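**Ticket 39 - returns bin, odds and ends**
Status: open
Raised by: Mojtaba Bahrami, Plolbridge

Bin count doesn't match the Sultaline sheet. Sheet says 26 peices, we keep getting fewer. Checked under the table, nothing. Second box not opened yet.
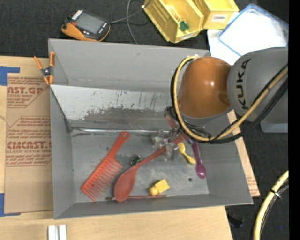
Spoons first please, they're the ones customers chase. Red and purple are both on the sheet, so tick those off. The big comb isn't listed anywhere, might be from the Oso order?? Leave it in the grey bin til I hear back.

Update 3pm: rang Azimi, no answer. Will try agian before close.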